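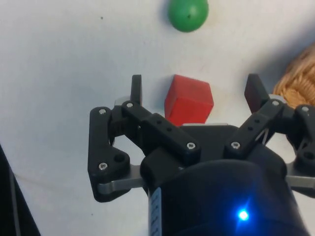 Wostoder review: a portfolio tracker that finally gets dual listings

By Ľubomír Murín
Fri 16 August | 4 min read

I own shares in a few companies that trade on more than one exchange, and every tracker I've tried has made a mess of them. Same company, two tickers, two currencies, and a total that never matches my broker statement. Wostoder has been on my laptop since January and I'm still a little giddy about it.

You link the listings once. After that the company shows up as a single line, and you can open it to see what you hold where, what you paid and in which currency. Dividends land under the right listing with withholding tax in its own column (I cheered out loud at that column). Importing my old spreadsheet meant 101 transactions, and all but two went in cleanly. Both of those were spin-offs I had typed in wrong years ago.

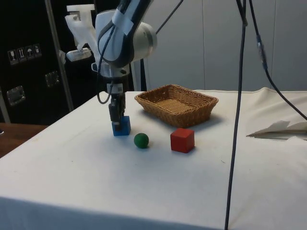 Arm over the blue cube, green ball alongside.

Exchange rates can be set per trade or pulled in at the day's close. I keep mine per trade, which is slower, but the cost basis comes out to the cent! Curum, which I used before, averages everything by month and gave me a gain on Zoretti shares I was pretty sure I'd lost money on.

The filings tab is the other thing I love. Pick a company and it lines up notices from each exchange by date, so a share issue announced in one place sits right next to the matching notice in the other. I follow 28 companies and read the whole lot over breakfast. 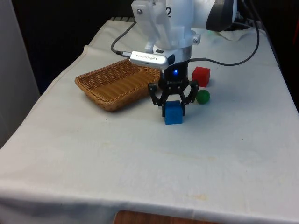 INVESTING TOOLS

A few gripes. Rights issues still have to be entered by hand, the phone version has no filings tab, and the charts are plain. Prices on smaller exchanges are delayed, so day traders will want something else. I check mine on weekends and couldn't care less.

Would I pay for it again? I already have, for another year.

Comments

Štefanec: Does the tax column export? My accountant wants it as a separate file.

Ľubomír Murín: Yes, under Reports. Pick the year first or you get everything.

marketmoth: Moved over from Curum last month, the linked listings alone were worth it. Wish it did bonds.

Contact | © Ľubomír Murín | Back to top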